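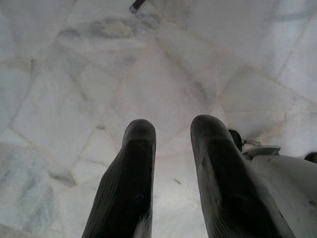
Urho Leinonen
November 6, 2023

Notes from a month of teaching an arm to pick small things off a stone floor by remote control. Mostly about the demonstrations, because the training part was boring. Thread.

1/ The task, as written on the Tasska project sheet: find a small soft item on the floor, approach it from above and behind, close, lift, put it in the tray. Items are a folded cloth, a sock, a strip of felt. Nothing hard, nothing heavy.

2/ The setup: one arm, two rubber fingers, a small camera at the wrist. The operator sits in the next room with a Kusero hand controller and one monitor. Wrist view only. No overhead camera, no looking around the door.

3/ That last rule was Shuk-fan Yeh's and I argued against it. If the person can see more than the policy can, the person makes choices the policy can't explain from its own input. She was right. Our October test runs, with a second camera on the operator's monitor, were full of moves that came from nowhere.

4/ Example: the operator swings left before the cloth is in view at all. From the overhead camera this is sensible. From the wrist it is a random left turn, and the model learns to make random left turns.

5/ We recorded 100 demonstrations for the first set. We kept 72. The rest went for hesitation, dropped video, or the operator correcting a correction. I did all the sorting by hand and would do it that way again.

6/ On hesitation. A person steering by remote control stops to think. The log shows the arm holding still over the floor for several seconds. Train on that and you get an arm that holds still over the floor, with no thinking going on.

7/ We trim pauses at the start and end of each run. Pauses in the middle we leave alone if they're short and throw out the whole run if they're long. Cutting the middle out of a run makes the arm jump, and the jumps are worse than the pauses.

8/ Start pose: fingers open, pointed at the floor ahead, no contact. Every run starts there, give or take what we add on purpose. For the first week we didn't vary it, and the policy was lost whenever it started a hand's width to the side.

9/ So now the operator drives to a slightly wrong place first, and recording starts from the wrong place. Recovery has to be in the data. A clean demo shows only what to do when nothing has gone wrong.

10/ Floor notes. The room at Borkowska has marble laid in odd-shaped slabs, seams running every which way. I expected the seams to be a problem. They're thin and pale and the policy mostly ignores them.

11/ What it doesn't ignore: gray marks in the stone. To a wrist camera, a blotchy patch on white marble looks a bit like a flat gray cloth. Early policies reached for marks. The fingers closed on nothing, lifted nothing, and carried the nothing to the tray.

12/ The fix was runs with a mark in view and the item somewhere else. The operator passes over the mark and keeps going. You can't tell a model "not that one" in this setup. You can only show it someone going past.
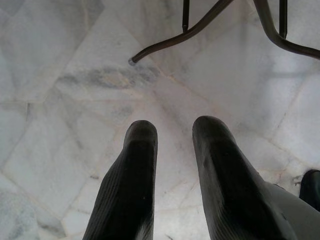
Wrist view: fingers open, furniture legs along the top, gray mark on the floor to the left.

13/ Furniture legs are the other half of the job. From wrist height you get curved dark tube coming down from the top of the view and no idea what it holds up. The operator has to decide how close is close enough with one eye, in effect.

14/ Depth is the skill that takes longest. New operators come in too high, close, miss, come down, close again. The cue that works is the gap between the fingertips compared with the item. Fixed geometry, always in view, costs nothing.

15/ This is also why I don't want the fingers cropped out of the training video. It gets suggested every couple of weeks. They do take up a lot of pixels. They're also the only thing in the image whose size and position we know in advance.

16/ Gripper command. The controller trigger gives a continuous value, and people squeeze it differently. Some pull it all the way, some feather it. We cap opening at 75 percent of travel for this task, and log both the command and the measured position.

17/ Log both. I can't stress this one enough. When the fingers close on cloth, the command says fully closed and the measured position says a little less. That difference is how you know there's something between them. Our first dataset had only the command in it.

18/ Delay. The video reaches the operator late, and the operator adapts without noticing by moving slower near the floor. Fine for safety. But it puts a slow final approach into the data, and the policy, which has much less delay to deal with, copies it faithfully.

19/ We left it in. A slow approach over stone is what I'd ask for anyway. If you need speed, you'll have to deal with this, and I have no advice.

20/ Hand guiding, for comparison. We tried it for two days: motors soft, a person holds the wrist and walks the arm through the motion. Smoother paths, quicker to record, and a new operator is useful after four tries.

21/ The trouble is the person's arm and sleeve, which kept getting into the wrist view. The policy then runs without a sleeve in the picture and the inputs don't match. We also got paths that leaned on the person's strength and that the motors tracked badly on playback.

22/ So for this task it's remote control for the data, and hand guiding for setting the tray position and the start pose. I know of groups who do the reverse. Their tasks have more contact in them than ours does.

23/ Operators. Two people did most of the runs, Shuk-fan and me. We have different habits. She comes in along the long side of a cloth, I come in across it. Mixed together with no label, the policy sometimes picked a heading between the two and closed on a corner.

24/ We agreed on the long side and re-recorded mine. Write the approach down before you start. One sentence is enough. Ours is taped to the monitor.

25/ Checks before each session, in order: wipe the camera, check the finger rubber, look for a loose cable near the wrist, open and close three times, save one still and compare it with yesterday's still. If the fingers sit in a different place in the image, stop and find out why.

26/ The still comparison caught a camera mount that had turned slightly. By eye the arm looked normal. In the still, both fingertips had moved sideways. A day of data before that was recorded on the turned mount, and I've set it aside.

27/ Current state: cloth and sock are good, felt strip is poor. The strip lies too flat and the rounded tips ride over it. I don't think more demonstrations will fix that. Different tips might.

28/ Next is the same task on the wood floor at the Kestton site, same operators, same written approach. I'd like to see how much of this was learned about the item and how much about white stone.

29/ Replies are open. I'm most interested in how other people handle pauses in the middle of a run. Trimming rules, thresholds, anything you've tried and dropped.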